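Rimuddale Open Day: Gallery

The Rimuddale workshop opened its doors on 4 June 2022, and over 104 people signed in at the front desk. Most came from Jelness and the towns along the river. A few had been to the January evening and wanted to see what had changed since then. The page was put together by Gunvor Eklund, with notes on the machines from Justinas Petrauskas, who ran the packing demonstration in the main hall.

We ran the packing table in short sessions all day, with a break at noon. Visitors stood on the far side of the yellow floor line and could ask questions at any point. The session plan was the same each time: a short talk, a run at the table, then questions until the next group came in.
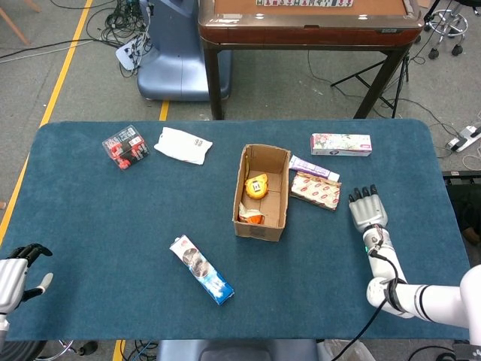
Page last changed: 4 June 2022, G.E.

Packing table, main hall. The open cardboard box is the target, and the goods go into it one at a time. The yellow tape measure and the orange-and-white snack packet are inside the box. Still out on the teal felt are the other boxes and packets, including the slim white-and-purple one lying along the right side of the cardboard box.

The right hand is held over the table, palm down, close to the beige packet with the red ovals. Several people asked why the fingers are so straight at this stage. Justinas's answer was that the hand is brought in open and closes late, so that it does not knock the neighboring items out of place. The left hand is at the other side, by the corner of the table.

About the goods. We picked them for their shapes and wrapping, and we paid no attention to what was in them. Stiff boxes are the easy ones. Flat packets are hard because there is very little edge to get hold of, and a wrinkled paper packet like the white one can fold when it is pinched. Clear plastic is hard in a different way, as the cameras pick up whatever is behind it. Children at the front were quick to guess which items would give trouble, and they were mostly right.

About the felt. A bare tabletop was tried in January and the small boxes slid away when they were touched. Felt holds them better. It also cuts down on glare from the ceiling lights, which had been a problem in the afternoon sessions.

About the box. It has no lid and stays open for the whole run. Closing and taping are done by hand at Rimuddale, and there are no plans to change that this year. A visitor who works in a warehouse in Jelness said the closing is the part he would most like to hand over. We have passed that on.

About speed. This was the most common question of the day. The robot is slower than a person at this job, and the demonstration was run slower again so that people could follow it. When an item was dropped on the floor, Justinas stopped the run, picked it up and started over. That happened 2 times before lunch. We did not keep a note in the afternoon.

Other things on the day

The Kozłowski bench was in the side room, where visitors could try picking up small parts with a hand-operated gripper. It was popular with families and there was a line for most of the morning. Anyone who left a name for the longer workshop will hear from Gunvor by email.

Neken, our scheduling program, was shown on the screen by the stairs. It keeps the list of runs and records which items were used in each one. The printed handout has run out. A copy can be asked for at the front desk, and the same text will go up on the Neken page once the typing errors have been fixed.

Coffee and buns were served in the yard. The parking lot at the north gate was full by midmorning, and those who had to park on the road and walk up have our apologies. Next time we will open the lower field too.

Lost and found: one gray child's mitten, one pair of reading glasses in a hard case, and a set of 8 keys on a blue ring. They are at the front desk and will be kept there through the summer.

Visitors who took pictures of their own and would like them added to the gallery can bring them in or send them to Gunvor. Please say which session they are from.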